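The quiet craft of letting go

19 Jul 2025

Ask a roomful of robotics programmers which part of a grasp they worry about and most will tell you about the approach, or the moment of contact. At Skornus, a small software outfit on the edge of Toltbridge, the part that gets people out of their chairs is the release. They have spent most of the year on it, and after two days in their workshop I have started watching my own hands whenever I put the shopping away.

The software is called Daltis. It sits between a planner, which decides where a piece of fruit should go, and the motors, which have no opinion on the matter. Its job is the last few centimetres: how fast to come down, how hard to hold on, and when to open up. A planner can hand over a lovely smooth path and the tomato will still roll into a corner if the jaws part unevenly.

What I like about the approach is how little of it is written by hand. The team gathers demonstrations of people doing the job with hand-held grippers, in ordinary places with ordinary clutter, and trains the controller on those. The current set runs to 800 demonstrations, nearly all of them with food you could buy on a high street. Oranges are forgiving. Tomatoes are where the arguments start, because the skin gives a little, then a little more, and a controller that reads only the distance between the jaws has to work out what that means.

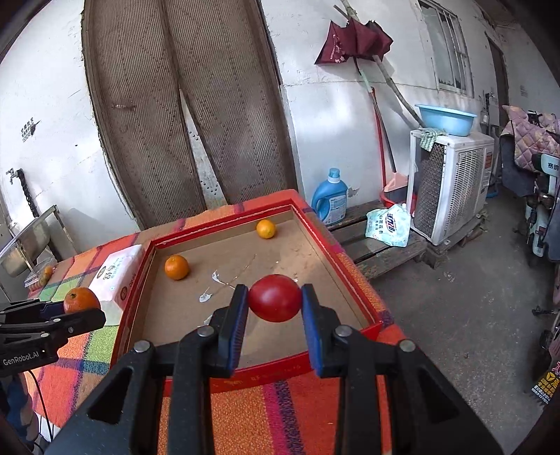 Bagheri reckons the whole field has been too fond of force sensors. You can learn a surprising amount from the jaw opening alone, runs the argument, provided you look at how it changes over time and keep the camera picture lined up with it. Get those two streams out of step and the controller learns to squeeze at the wrong moment, and no amount of extra training will put it right.

Lining up the streams turned into a project of its own. The first version of the recording tool stamped each picture when it was saved to disk, and on a busy laptop that could be 195 milliseconds after it was taken. The fix went in during May: stamp at capture, correct for drift between the clocks, and refuse to save a session if the two disagree by too much. People grumbled about the refusals for a week or so. Then the new training runs came back, and the grumbling stopped!

There is a lovely viewer, too – my favourite thing in the building. You drag a slider and the picture, the jaw opening and the predicted next move all slide along together. Where the controller is unsure, the line for the next move goes fuzzy. It goes fuzzy over rims and edges, and over anything shiny, and you soon find yourself hunting for the fuzzy bits like someone looking for the good chocolates.

Plenty is still unsettled. Daltis does well with single items and poorly with fruit that touches other fruit, where opening the jaws can nudge a neighbour. One branch of the code tries to plan for the nudge, and another simply picks a roomier spot. The second is winning for now, though it will be no help at all once the box is full. The next round of demonstrations will be done with fuller boxes.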